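Keep the Old Table

February 23, 2020

The furniture shops on Hundasgate have been holding closing sales for 2 years now, and I have stopped going in. Most of what they sell is meant to be replaced. A dining table from Renaud costs less than a decent coat, and people treat it that way. When it gets a scratch, it goes to the curb.

I think we should hang on to tables longer. Mine is 50 years old. It has a burn mark near one end and a leg that needs tightening every August. I have been told more than once that it lets the room down. It still holds plates.

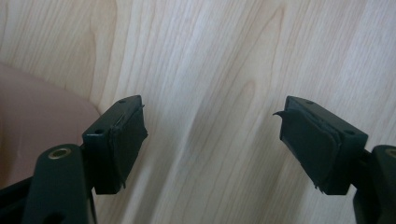
What does it cost to have an old table refinished?

The shop I use, Isen, charged me 7 hours of labor plus materials, and I got the table back within the month. A new one of the same weight would have cost me 2,000 dollars.

That is still real money, and I understand why a young family buys the cheap one first. My complaint is with the sellers. Minex will not sell a spare leg or a replacement top for anything in its catalog – I have asked. You buy the whole table again or you live with the wobble.

A store that sells tables should sell the parts. Until they do, I would look at the secondhand places before the sales, and bring a screwdriver to check the joints.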